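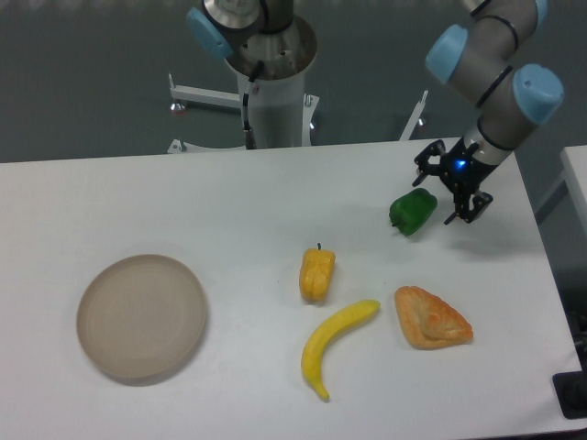 Slide 1. Opening: putting things on a plate

Good afternoon, everybody, and thank you for coming back from lunch. (Wait for the door to close.) I'm Wilma Moncrieff, I look after data collection at Verkska, and I'd like to spend this talk on the part of our work that tends to get one line in the paper. Let people look at the slide for a bit before going on.

The task sounds like something you'd ask a four-year-old to do. The operator gets a sentence, say "put the green pepper on the plate," and drives the arm through it by hand. We save the whole run, and that's one example. Then we move everything and do it again!

Slide 2. Why two peppers

Point out that the yellow one stands up and the green one lies on its side. Those are two different grasps, and the color word in the sentence has to matter. In our first batch we only ever put out one pepper, and the model learned to go for anything pepper-shaped and ignore the rest of the sentence. Bendik Sandberg caught that, and I still owe him a coffee for it.

The banana and the pastry are close to each other on purpose - a model that has only seen things spread far apart gets into trouble as soon as it has neighbors to deal with.

Slide 3. How we run a session

300 runs per layout family, split among five operators. Each operator does short blocks and then swaps out. Tell the story about Ivar Fjeld's block in October, where every single approach came in from the same side. They were lovely smooth runs, and we had to go back and collect more with other approaches to balance them out.

Keep the failed grasps too, but label them. (Somebody always asks about this, so slow down here.)

Slide 4. What I'd do differently

Write the sentences before laying out the table. Start with untidy layouts early, while the operators are fresh. And watch the runs back the same day, with the person who drove them sitting next to you.

Hand over to Zamfira Munteanu for the training results. Questions after her part, please.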